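24/08/2024

Second coat went on the butcher-block board yesterday evening and it had cured enough by breakfast to handle. Grit sequence was 120, 180, 240, then a wipe with a damp cloth to raise the grain, then 240 again by hand. Oil use was lower than in July, probably because the garage was cooler. The two darker strips took the oil faster than the pale ones. I expected that and left them alone.

Weight before oiling was 548 grams over my limit for something a four-year-old is meant to slide off a shelf herself. It will have to live on the low table. Heather Mackay suggested planing the underside. I don't want to lose the thickness, so no.

Spent the rest of the morning on the blocks. The set from Cusstead is sold as a color sorter but the shapes matter more to me. Stars are the awkward ones. The inside corners hold dust and the points catch on a sleeve, so a star placed near the edge goes over first. Cylinders stand well on their flat ends and roll as soon as they are tipped. The triangular prisms are stable on any of the long faces.
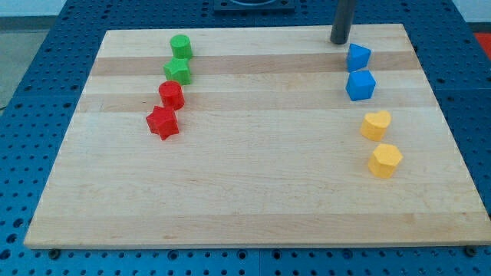 I had been sorting by shape until now, all cylinders in one tray, all stars in the next. Kerubo Ondieki's method is to keep color as the first key and shape as the second, so green goes with green and the cylinder and star of each color stay together as a pair. Tried it both ways. Color first is quicker to check when putting things away. Shape first packs tighter in the box. I will use color for the board and shape for storage, and write that on the lid.

Finish on the blocks: one pass with a barely damp cloth, dry at once, no soap. The red is the one I worry about. I rubbed a red cylinder on a white rag for a full minute and got no transfer.

Ordered felt dots from Fikero for the underside of the board. They come in sheets and cost 4 dollars with postage. Booker Boateng has cork ones he doesn't need, but cork leaves crumbs.

To do: third coat if the surface looks dull after a week. Break the near edge slightly with 600 grit. Find the missing lid screw.

Shares: 311
Comments: 3

Ezequiel Escobar
What oil? Mine stayed tacky for days on maple.

Nafula Ondieki
My sister will be pleased somebody listened to her. We do color first too, and the stars still end up under the couch.

Booker Boateng
Cork offer stands. Crumbs and all.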